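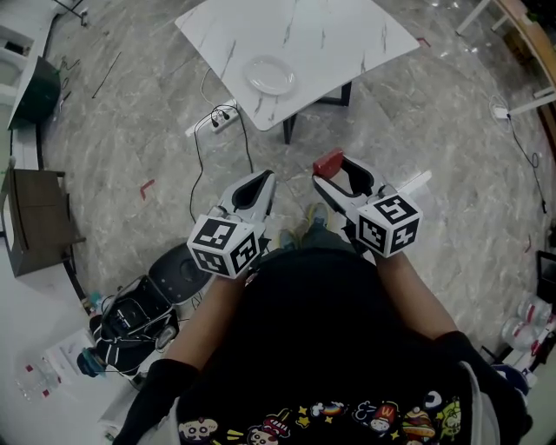

Standards vor dem ersten Griff: Warum die Datenerhebung für Roboter verbindliche Regeln braucht

Meinungsbeitrag von Inger Ladefoged

Die Normung in der Robotik hat sich über Jahrzehnte mit der fertigen Maschine befasst. Schutzzäune, Kraftgrenzen und Not-Halt-Einrichtungen sind geregelt, und die Betreiber wissen im Wesentlichen, was von ihnen erwartet wird. Für die Arbeit, aus der heutige Systeme ihr Können beziehen, gilt das nicht. Wer mit handgeführten Greifern Bewegungen vorführt, damit ein Modell sie später übernimmt, arbeitet nach Hausregeln, sofern solche überhaupt schriftlich vorliegen.

Die Arbeitsgruppe Kandow, der die Verfasserin angehört, hat seit Juni die Erhebungsprotokolle von 7 Standorten ausgewertet. Von 243 geprüften Protokollen enthielten 50 keine Angabe zum Zustand des Arbeitsplatzes bei Beginn der Aufnahme. Ob der Boden freigeräumt war, wo die Kabel verliefen und wann die Greifer zuletzt kalibriert worden waren, ließ sich im Nachhinein nicht feststellen. Solche Lücken sind nach Auffassung der Arbeitsgruppe kein Formfehler. Sie entwerten Daten, deren Herkunft später gegenüber Prüfstellen und Kunden belegt werden muss.

Am dringlichsten erscheint eine Regelung der Leitungsführung. Die vorführende Person hat beide Hände belegt und richtet den Blick auf die Greifer. Steckdosenleisten gehören deshalb nicht in den Standbereich, und Leitungen sind an der tischabgewandten Seite oder von oben zuzuführen. Taschen, Getränkeflaschen und lose Papiere sind außerhalb einer am Boden markierten Fläche abzulegen. Jeder Handwerksbetrieb kennt vergleichbare Vorschriften. Dass sie in Laboren als kleinlich gelten, ist schwer nachzuvollziehen.

Ein zweiter Punkt betrifft die Markerwürfel an den Greifern. Ihr Sitz entscheidet darüber, ob die aufgezeichnete Lage des Werkzeugs mit der tatsächlichen übereinstimmt. Der Entwurf Plurnham, der derzeit unter den beteiligten Häusern zirkuliert, sieht eine Sichtprüfung zu Schichtbeginn und eine erneute Kalibrierung nach mehr als 200 Durchgängen vor. Die Firma Totov hält diese Schwelle für zu hoch, das Büro Þorgeirsson für unnötig niedrig. Beide haben Gründe vorgetragen, die eine Erprobung verdienen. Bis dahin sollte der vorgeschlagene Wert gelten, damit überhaupt ein gemeinsamer Bezug besteht.

Einzuwenden ist, dass zu viel Ordnung den Daten schaden kann. Ein Modell, das nur leere Räume gesehen hat, wird in einer bewohnten Küche versagen. Der Einwand trifft zu, spricht aber für eine geplante und dokumentierte Vielfalt auf der Arbeitsfläche und im Hintergrund. Der Platz, an dem ein Mensch steht und sich bewegt, bleibt davon unberührt.

Die Arbeitsgruppe empfiehlt den beteiligten Häusern, den Abschnitt über Standflächen und Leitungen vorab in Kraft zu setzen und über die Kalibrierung gesondert zu beraten. Stellungnahmen zum Entwurf nimmt die Geschäftsstelle Kandow schriftlich entgegen.

Mittwoch, 29. November 2023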